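Monday night, March 2021

Kettle on, shoes off, and I'm writing this at the kitchen table before I lose the thread of the day, because I promised myself I would keep this diary properly during the gripper trials and I have already let most of a week slip by. It was a good day, a long one, and I ate lunch at my desk again (leftover rice, cold, no regrets).

The question we have been circling is a simple one to ask. Do we go with the Trorel fingers or the Cumon fingers on the house tasks? The Trorel pair is the plain one, stiff and dark and a bit stubborn. The Cumon pair has a softer pad and, on paper, a kinder touch with thin edges. I have been fond of the Cumon from the start, I admit it, and I've been trying hard not to let that show in how I write up the numbers.

We spent the morning in the simulated house, mostly on the wrist view. I wanted to know how much of what the arm needs is really available to a camera mounted that close to the hand, with the fingers open at either side and nothing but pale wood and dark panel to look at. It makes you humble, that view. You build a whole tidy room, you know it by heart, and then you look at it from the hand and can't tell which corner you are in. 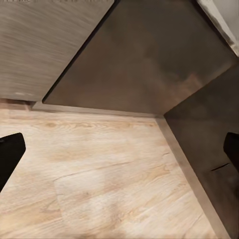 Saoirse Mac Mathúna thought I was asking the wrong thing of the wrist camera altogether, and that we should let the wide view find the object and only trust the close one for the last little stretch before contact. She said I was expecting one camera to be a whole pair of eyes and a memory besides. I argued for a while, mostly for the pleasure of it, and then around the second cup of coffee I gave in and wrote it on the board in her words.

So we split the controller that way. The wide camera handles the approach, the wrist camera takes over near the end, and there is a handoff in between that I don't love yet. At first it stuttered. The arm would come in beautifully, pause as if it had forgotten why it walked into the room, and then creep. I had the smoothing window set at 416 samples, left over from an older test on the Mokgethi arm, and of course this arm doesn't need anything like that. I brought it down to 20 and the pause nearly went away. I was so pleased I got up and walked to the end of the hall and back.

After that came the picture task, which I have been looking forward to for days. A frame on a wall is a mean little problem. It's thin, it's flat against the plaster, there is hardly anything to get hold of, and if you come in a touch too low or too deep you shove the thing along the wall. We used the Star Wars poster, the one with Vader's helmet up at the top, and I have looked at it from so many angles now that I could probably draw the droids from memory.

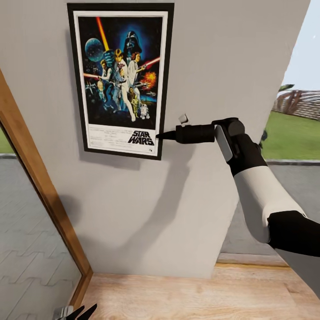 Arm in close by the lower right corner of the poster, just beside the title.

I should put down what I think about the arm itself while it's fresh. I like the reach of it, and I like how the forearm stays out of the way when the wrist turns. What I don't like is how little room there is to change your mind once the tool is near the wall. Senyo Ankrah has been telling me this since the Toredell meeting, and he has been very patient about it — he wants us to plan the retreat before we plan the approach, every time, and only then pick the grasp. I used to think that was fussy. Today I moved over to his side, and I'll tell him so tomorrow, and he will be unbearable for an hour and he'll have earned it.

Carrying is another matter, and in some ways it's the part I find most interesting. Once you are holding a frame by one edge, all its weight wants to swing, and every small turn of the wrist shows up big at the far corner. I kept the kitchen as the place for this because the counter and the cabinets above it leave you a sort of letterbox to work in, and the wide view has plenty to get confused by. 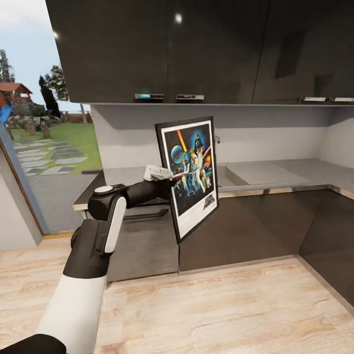

I slowed the wrist down for that part and left the shoulder speed where it was, which is the opposite of what I did last week, and I think it's the better way around. The tilt still bothers me. I'd like a grip that holds the angle you ask for, and I suspect the answer is partly the pads and partly where along the edge we choose to pinch. Saoirse wants to try nearer the middle. I want to try a harder squeeze. We'll do both, hers first, since I got my way on the kitchen.

As for Trorel against Cumon, I can't call it. My heart says Cumon, and my notes say wait. We have 2,000 runs queued for overnight, split evenly between the two, and I've told myself I won't look at them until I've had breakfast. I probably will look. In April we have to choose one and order it, and I would rather argue about it now, while it costs us only computer time.

Must remember to save the old smoothing settings under a sensible name, and to bring Senyo his charger back. The kettle has gone cold while I was writing, so I'll boil it again and go up.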